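Storing empties before the recycling run: caps on or off, crushed or whole? 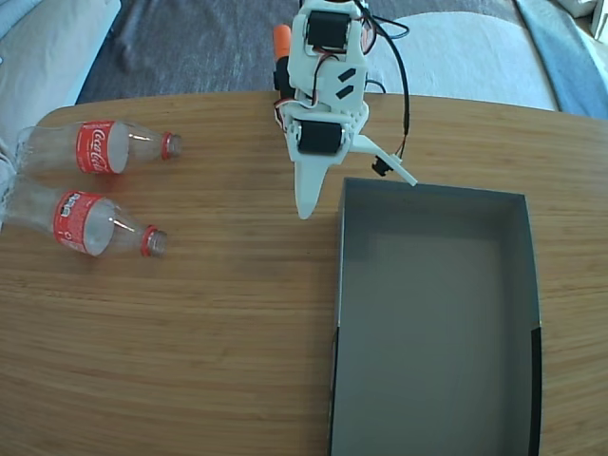
stuvau_shed
2022-07-26
We get through a fair number of soft drink bottles and the kerbside bin is always full before collection. I have started keeping the empties in an open box by the table and taking them down in one go. Two questions. Do you leave the caps on? And do you flatten first, or put them in whole and accept that the box holds very little?
My box is rectangular with straight sides, no lid. Whole bottles laid flat waste most of the volume.

Morin_K
Flatten, then cap. Squeeze the air out from the base end, fold the base up, screw the cap down while holding it. The cap keeps the bottle flat. Leave it off and the wall springs back overnight.
Our council asks for caps on. Loose ones drop through the sorting screens.

ustach
Check locally before following that. Ours wanted them off until last September, then reversed it. The leaflet still says off, the website says on.

Tyson Petrenko
Disagree on flattening if there is any chance of a deposit machine. The one at our Savau wants the bottle whole, with a readable barcode. I took a bag of 334 flattened ones for the village hall and it refused nearly all of them. Whole bottles, label on, cap on.

Morin_K
The OP said recycling run, no mention of deposit.

Tyson Petrenko
He didn't say there wasn't one either. It costs nothing to check first.

stuvau_shed
No deposit here. It goes to the bottle bank behind the car park. Should have said.

ustach
Then flatten. On labels: I used to strip them and have stopped. The paper ones leave glue and the wrap-round plastic ones come off at the plant anyway. A Coca-Cola label takes a few seconds with a knife, but I can't see what it gains you.

plainledger
Rinse matters more than any of this. Cola residue in a closed box in summer brings wasps. Rinse, drain upside down on the rack, then cap. If you cap with water inside you are carrying water to the bank.

Morin_K
Agreed on draining. On volume, I measured mine: the crate is 640 mm long inside. Whole bottles go in one layer, lengthwise, necks alternating. Flattened and stood on edge, like files in a drawer, the same crate lasts us most of a month.

Tyson Petrenko
Standing them on edge only works when the box is nearly full. Before that they slide down and you are back to a heap.

Morin_K
Put a brick at the open end and move it along.

plainledger
Or use a narrower box. A wide one is the wrong shape for this.

stuvau_shed
I have a spare divider that might do instead of a brick – it came out of a drawer unit. Will try flattened, capped, labels on, filed on edge.
Does the order matter for mixed sizes? Some of ours are slightly bigger than the rest.

ustach
Large ones against the back wall, small ones in front. Otherwise the big ones lean over and you lose the slot.

greyhob
The hall I help at sends off 2,000 or so a year and we don't sort by size at all. Bag, crush, tie. You are filing rubbish.

Morin_K
With a bag that's fine. He has a box.

stuvau_shed
Divider fitted. It is slightly short, so I have wedged it with folded card. The first few bottles are holding upright. One has already popped its fold, cap not tight enough I think.

ustach
Quarter turn more while you are still squeezing it. If it still hisses the thread is crossed.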